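Open day at Sisodine, Dunstan site
Jan 31, 2023

I went to the Dunstan open day with low expectations and a free parking voucher. Sisodine makes power and signal leads for kitchen equipment, and for the past year it has been telling anyone who would listen that its floor is "automated end to end." I wanted to see the ends.

The tour starts with the machine they are proud of. It is called Uria, it sits behind yellow fencing, and it cuts and strips cable at a rate of 1000 lengths an hour, according to the sign. I have no reason to doubt the sign. It is loud and fast and our group of 20 stood in front of it for a good while. Then the guide tried to move us straight to the canteen, and a woman at the back asked who does the coiling.

People do. The benches are through a side door, in small white-walled bays, and we were let in after a bit of murmuring between the guides.

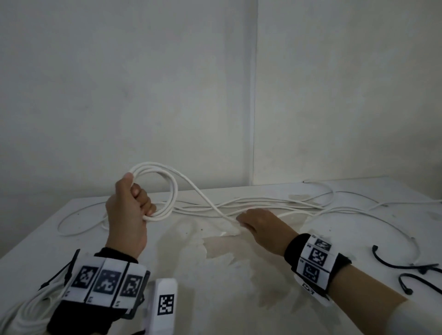
Coiling at the bench, with marker bands worn on both wrists.

Cable is a nuisance for a robot. It bends where it likes, and a length that was flat a moment ago is crossed over itself. The company's answer is Fillia, a project that is supposed to teach a machine to coil and tie by recording how people do it. I asked what the workers get for being recorded. The guide said it was part of the normal shift. I asked if the bands were comfortable and was told they are "very light," by somebody who wasn't wearing any.

I asked about targets too. The old target for a bench was 433 coils a shift. The guide said it had been relaxed for anyone on Fillia, then said "adjusted," and I never got the new number. A worker on her break told me the bands slow her down on small loops and that she has learned to keep her wrists a little higher than she used to. If so, the machine is going to learn to coil like a person with things strapped to her arms. I put this to the guide, who said the engineers were aware of it. 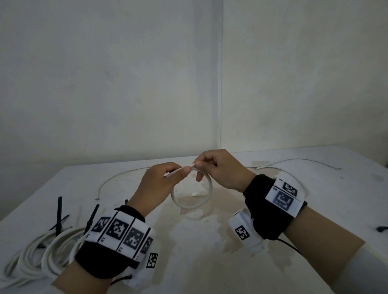 A short length of white cable being shaped into a loop by hand.

The benches themselves could do with some of the money. The tops are white and badly stained, and next door Uria has a floor you could eat off. Small complaint, but you notice where the paint goes.

What has changed for the people, as far as I could find out in an afternoon: the cutting jobs are gone. Most of the cutters moved to coiling – the company says all of them did, the woman on her break said most. Cutters used to set their own pace and walk about between reels. Coiling is sitting still. There is also more of it, as Uria turns out cable faster than the old saws did and every length still has to be picked up by somebody. 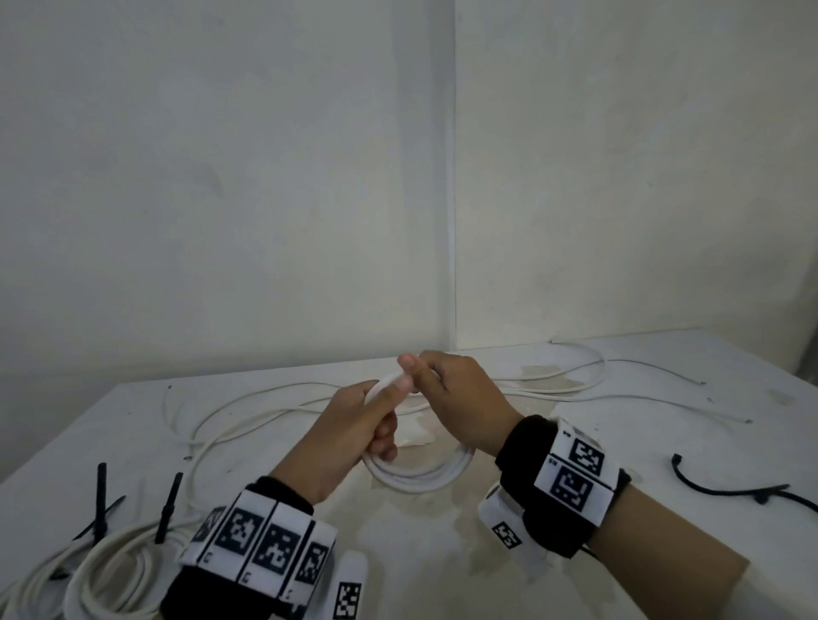 Management's line is that by May there will be a first robot coiler on trial and the bench staff will become "supervisors." I asked how many supervisors one coiler needs. There are 13 benches. The answer was that it was too early to talk about headcount, although it had apparently not been too early to print the brochure.

I will say the guides were friendly and took the questions well enough, and the ties and loops I saw at the benches were handled by people who plainly know the work. I'd go back in the summer to look at the coiler, if they hold another open day. Parking is behind the loading dock, and the voucher only covers two hours, so watch that. The coffee was fine.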